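Questions from staff about the folding work, updated 4 August 2019

**What is changing at Planetti?**

Folding and stacking household textiles will move to machines in stages. The first stage covers flat items such as sheets and covers. Mixed piles stay with people for now.

**What do the hand-held grippers have to do with it?**

Staff use them to handle cloth the way the machine will have to, with two fingers and ribbed pads. The recordings go to Gekico, who build the software. We have asked for 1,000 of them, in ordinary rooms with ordinary bedding.
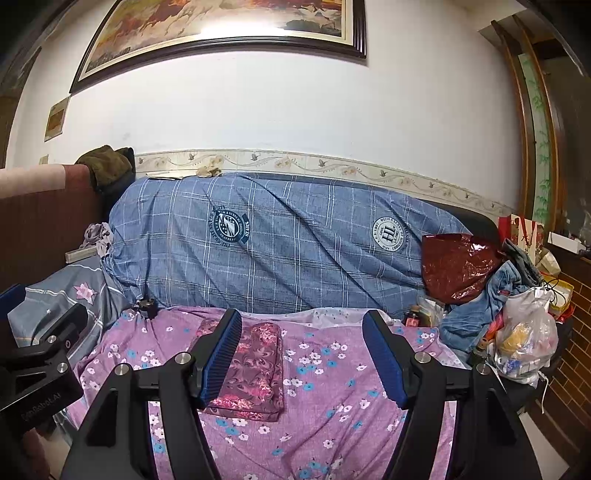 **Will I lose hours?**

Contracted hours stay as they are until the first stage has been reviewed. Overtime on the folding tables will drop.

**Is recording paid?**

Yes, at your normal rate. A session lasts 60 minutes, including breaks.

**Does patterned or thick fabric count?**

It does. Please don't swap it for something plain. Folded pieces on top of a printed sheet are fine too. 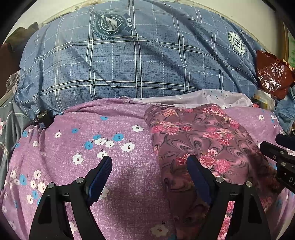

**Can I say no?**

You can, and you stay on your present duties. Tell Žydrūnas Lapiņa before the rota is made up.

**Who checks the machine's work?**

A person on each shift. Training for that job takes about 195 minutes and is open to all folding staff.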